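Chapter 2
Where Does It All Go? Storage in the Small Kitchen

I learned to cook in a flat in Jindalthorpe where the kitchen was so narrow you had to back out to open the oven. I loved it, mostly! But I owned 27 mugs and had nowhere to put a colander, and that's what got me interested in storage (well, that and a bag of rice landing on my head).

So before we get to benches and sinks, we're starting with the wall. Solid doors forgive a messy shelf, and glass ones don't, so the colour you paint the inside starts to matter as well.
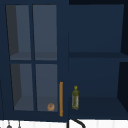

Rhona Laing wrote to me after the first edition to say she'd gone back to open shelves and would never dust a pane again. Fair enough, and we'll come to open shelves in section 2.3. For now, grab a tape measure and write down the height of your tallest jar.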